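The Yellow Crate Problem

Iwona Jabłońska had promised herself she would leave the lab by dark on 2018-12-24, but the new planner had finally compiled, and who goes home with a planner that has finally compiled? She called it Tadeo. The simulator was Skalis, and she loved it a little more than was reasonable, down to the tiny holes in its table.

She reset the arm, started run 18 and pulled her chair in close.

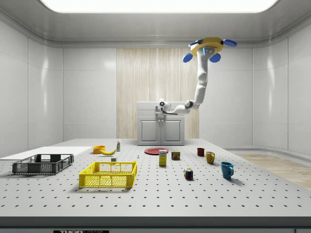 Run 18

Tadeo had one job: find a path from the cabinet to the banana without touching either mug or crate. The old planner, Sikora, used to try 900 paths and pick an ugly one. Tadeo tried 100 and the numbers were gorgeous! Smooth elbow, short reach, no silly twist at the wrist. She read the log twice just for the pleasure of it.

Then the cost for the yellow crate jumped. It climbed past 50 and stayed there, with the gripper still high up by the cabinet and the crate way down at the front of the table.

"What are you scared of?" she asked the screen.
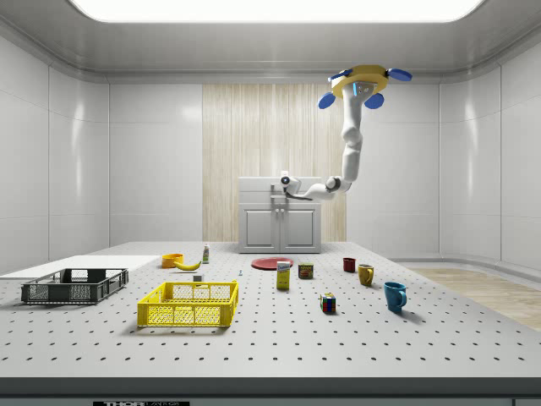 The Other View

Her phone buzzed. It was her brother, already in Wirnasau, asking if she was on the train. She typed "almost" and opened the second camera, the one that looked down on the table.

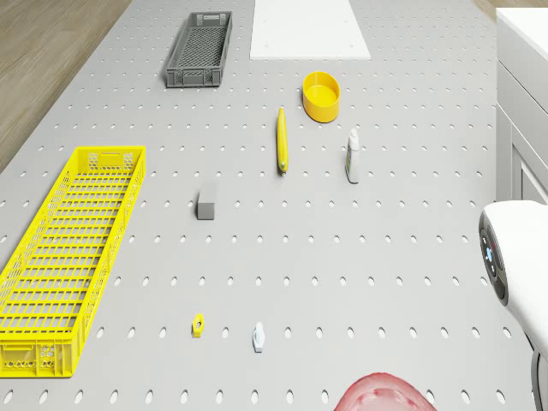
Tadeo built its map of obstacles by merging the camera views, and she had written the merging code herself, at speed, in one happy afternoon. The crate walls were a lattice, all openings, and from up here she could see how little there was for the depth check to hold on to. So the code had been filling the gaps. It filled them, then padded the fill, then padded the padding, until one crate had swollen into a great invisible boulder that covered half the table.

"Oh, you poor thing," said Iwona, delighted.

She deleted four lines, added one, and put her coat on while it built. Run 19 could go by itself. She got as far as the door, came back, and sat down in her coat to watch.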